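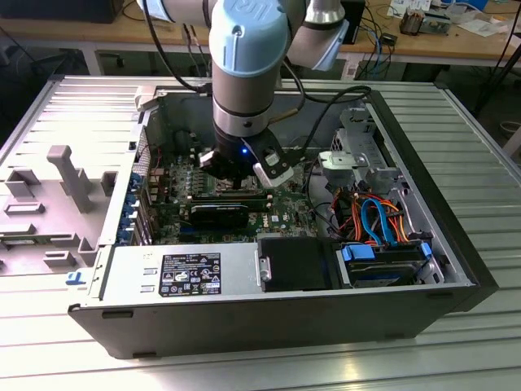 Hi Liya,

You asked for a plain update on the Plunik kit before the next payment goes out, so this one is all Plunik and the Doddale stuff can wait till September.

Quick recap, in case you're passing this around at Grirnosia. Plunik is the teardown package Fashola wants to sell to small repair and recycling shops: a gripper, a wrist camera and the software that lets a shop teach its own arm to work on old desktops. We've had it in the lab on your money and my job is to tell you whether it's worth backing. Short version: mostly yes, with grumbling. 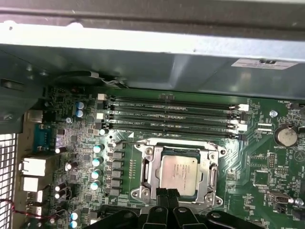

Setup was easier than I expected! I got through it in two afternoons, and one of those went to the license server, which still thinks it's 2021 and logs every run under that year. Fashola knows. They say the fix is in the next release (they said so last time too, so I'll believe it when I see it). The teaching screen is great, though. You guide the arm to a spot, give the spot a name, and move on.

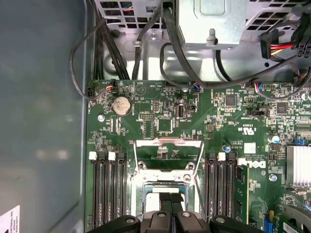
The wrist camera is the part I'd pay for. Having the view come from right at the tool means I can line up a grasp without leaning over the bench all day. It also shows you how tight things get: the fingertips come in right over the processor with memory slots standing on both sides, and there's a whole mess of cables up past the top of the board. My big complaint is that the software has no proper way to mark a keep-out area around cables. I've been adding extra waypoints by hand, and it's slow going.

Processors are where I've spent most of my time lately, as we agreed on Wednesday's call. I've asked Fashola for softer finger pads and they're sending up to two sets to try.
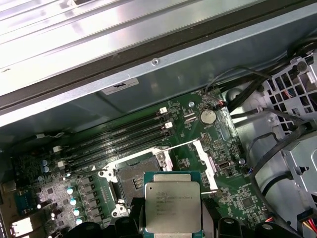
Xeon processor in the gripper, socket open with the load plate swung back.

Money is fine. We're inside the budget, and the only thing I'd like to add is a spare set of fingers. Next up I want to write the processor routine out as a recipe another shop could load and run, then hand it to somebody who has never touched the kit and keep my mouth shut while they try it. If you want to come by for that, Liya Endale gets first pick of the chairs. Just send me a day that works.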